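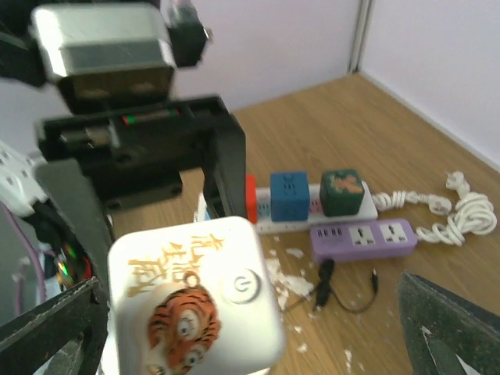

Consejos para enseñar a un robot a recoger adaptadores, regletas y cables

Hoja de orientación del taller Aguiar. Área de demostración de tareas

La presente hoja reúne recomendaciones prácticas para quienes preparan y ejecutan demostraciones sobre una mesa con material eléctrico de uso doméstico. Se dirige a operadores que ya han completado la formación inicial y conocen el procedimiento de parada. No sustituye al manual del brazo ni a las normas de seguridad del taller.

Los consejos son válidos tanto para la guía manual, en la que el operador conduce el brazo con las manos, como para el mando a distancia. Cuando una indicación afecta solo a una de las dos modalidades, se hace constar.

Preparación de la mesa

Todo el material eléctrico debe estar desconectado de la red antes de colocarlo en la zona de trabajo. La comprobación se hace siguiendo cada cable con la mano hasta la clavija, incluso cuando el cable esté enrollado o pase por detrás de otro objeto. Una regleta puede parecer suelta y seguir enchufada a otra.

Conviene trabajar sobre una superficie mate. La madera clara da buen resultado con objetos oscuros o de color; con adaptadores blancos sigue siendo aceptable, siempre que la luz no incida de frente. Si los bordes redondeados del objeto aparecen quemados en la vista de muñeca, se desplazará la lámpara hacia un lado y se bajará su intensidad. Se recomienda una fuente difusa de unos 800 lúmenes, situada por detrás del operador.

La mesa puede arrimarse a la pared, pero el brazo necesita espacio para girar la muñeca. Antes de la primera toma se recorrerá el contorno completo de la zona útil a velocidad reducida, con la pinza abierta. En las mesas de rincón este recorrido es obligatorio.

Limpieza entre tomas

Las migas, los restos de embalaje y los fragmentos blancos se confunden con facilidad con piezas pequeñas y pueden quedar atrapados entre el dedo de la pinza y el objeto. Se retirarán con un cepillo blando cuando la tarea no los incluya. Si la tarea consiste precisamente en despejar la mesa, se dejarán donde estén y se indicará en la ficha que forman parte de la disposición.

No se utilizarán paños húmedos cerca de las tomas ni de los puertos USB. Para los dedos de la pinza basta un paño seco de microfibra. En los dedos con borde dentado o superficie texturada, la suciedad se acumula en los surcos; un cepillo de dientes en desuso la extrae sin dañar el relieve.

Elección de la postura de agarre

Los adaptadores en forma de cubo admiten varias posturas y esa libertad perjudica la enseñanza cuando no se acota. Antes de grabar, el operador decidirá qué par de caras va a sujetar y mantendrá la elección durante toda la serie. Si se desea mostrar una segunda postura, se abrirá una serie distinta.

Como criterio general, se sujetarán dos caras laterales opuestas y se dejará libre la cara que lleva el botón de encendido. Un dedo apoyado sobre el botón puede pulsarlo, y además oculta a la cámara un elemento que sirve para reconocer la orientación de la pieza.

Las ilustraciones y los rótulos impresos merecen la misma consideración. El adaptador blanco de la lámina de cabecera, con caracteres chinos dorados y una cara de tigre naranja, ofrece una referencia muy clara: el texto y el dibujo ocupan partes distintas de la misma cara, y con ellos se distingue el arriba del abajo. Es aconsejable que esa clase de caras permanezca visible durante la aproximación.

Aproximación en guía manual

1. Soltar los frenos con el brazo ya sostenido por la mano libre.

2. Conducir la pinza hasta una posición elevada, con los dedos a ambos lados del objeto y sin contacto con él.

3. Detenerse un instante. La pausa separa la fase de búsqueda de la fase de descenso y facilita la revisión posterior.

4. Bajar en línea recta. Las correcciones laterales se hacen arriba.

5. Cerrar la pinza con el mando auxiliar, sin empujar los dedos con la mano.

6. Levantar el objeto en vertical y retirarlo después hacia el destino.

El operador colocará las manos en la zona de la muñeca prevista para ello y evitará que entren en el campo de la cámara. Tampoco se sujetará el brazo por los soportes atornillados de la cámara. Un soporte forzado se desplaza muy poco, lo suficiente para que las tomas anteriores y las siguientes dejen de coincidir.

Aproximación con mando a distancia

El operador ajustará la escala de movimiento antes de empezar. El mando Radulo del taller dispone de dos escalas; la lenta se reserva para el último tramo del descenso y para el cierre. El cambio se efectúa con el brazo parado.

La cámara de muñeca muestra el objeto muy próximo y, en ocasiones, algo borroso. No debe usarse como única referencia para estimar la altura. Se consultará también la vista general y, si persiste la duda, se elevará la pinza y se repetirá el descenso. Una toma con una corrección tranquila es aprovechable. Una toma con un golpe contra la mesa se descarta y obliga a revisar los dedos.

La fuerza de cierre se fijará en el valor mínimo que permita levantar la pieza sin deslizamiento. Para los adaptadores del lote Hekusmont, el ajuste de partida es el nivel 4. Los carteles adheridos al banco con valores superiores corresponden a la pinza anterior y no deben tenerse en cuenta.

Cables y regletas

El cable es la causa más frecuente de tomas inservibles en este tipo de mesa. Se atenderá a los puntos siguientes:

- Un cable en espiral se tensa y arrastra la regleta cuando se tira de un extremo. Si la tarea no requiere moverla, la espiral se dejará floja y apartada de la trayectoria.

- Los cables finos y oscuros que forman bucles sobre la mesa pueden engancharse en un dedo de la pinza. Antes de cada descenso se comprobará que ningún bucle queda bajo el punto de cierre.

- Cuando dos cables se junten o se crucen, se anotará cuál queda encima. El dato es necesario para reconstruir la disposición.

- Los cables propios del brazo y de la cámara se sujetarán con cinta de gancho y bucle, con holgura suficiente para el giro completo de la muñeca.

- No se levantará una regleta por su cable, ni siquiera para recolocarla con la mano entre dos tomas. El robot no aprende de ese gesto, pero la conexión interior sí se resiente.

En las regletas provistas de cubos de distinto color, la orden de la tarea mencionará el color y la posición. «Tomar el cubo azul del centro» es una instrucción válida; «tomar el cubo» no lo es. Si el soporte de la pinza tapa parte de un cubo en la vista de muñeca, se mantendrá la instrucción y se variará ligeramente el ángulo de llegada.

Variación de la disposición

Una serie en la que todos los objetos ocupan siempre el mismo sitio enseña una trayectoria y poco más. Después de cada bloque de tomas se moverán al menos el objeto principal y uno de los objetos de acompañamiento. También se girará el objeto principal, procurando que la cara impresa no mire siempre hacia el mismo lado.

La variación tendrá límites. No se colocarán piezas a menos de 300 milímetros de la base del brazo ni en el borde de la mesa más próximo al operador. En la plantilla Jorkarley, disponible en el cajón del banco, están marcados estos márgenes.

Revisión y archivo

Cada toma se visualizará una vez a velocidad normal. Se conservarán las tomas en las que el agarre sea firme, el objeto llegue a su destino y la pinza termine abierta y separada. Las tomas con deslizamiento leve se guardarán aparte con la marca correspondiente, por si el área de evaluación las solicita.

El nombre de la serie incluirá la tarea, la modalidad de demostración y la postura de agarre. La ficha recogerá además la escala del mando, el nivel de fuerza y cualquier incidencia con los cables. Las series que alcancen 400 tomas se cerrarán y se continuará en una nueva, con la misma denominación y el ordinal siguiente.

Al terminar la sesión

El brazo se llevará a la posición de reposo con la pinza vacía. Los adaptadores y las regletas volverán a su caja, con los cables recogidos en vueltas amplias y sin doblar la salida de la clavija. Las piezas con grietas, patillas torcidas o carcasa suelta se apartarán en la bandeja de retirada, aunque se usen siempre sin corriente.

Las observaciones sobre esta hoja pueden depositarse en el buzón del área. La próxima revisión está prevista para agosto e incorporará las indicaciones relativas a enchufes con tapa abatible.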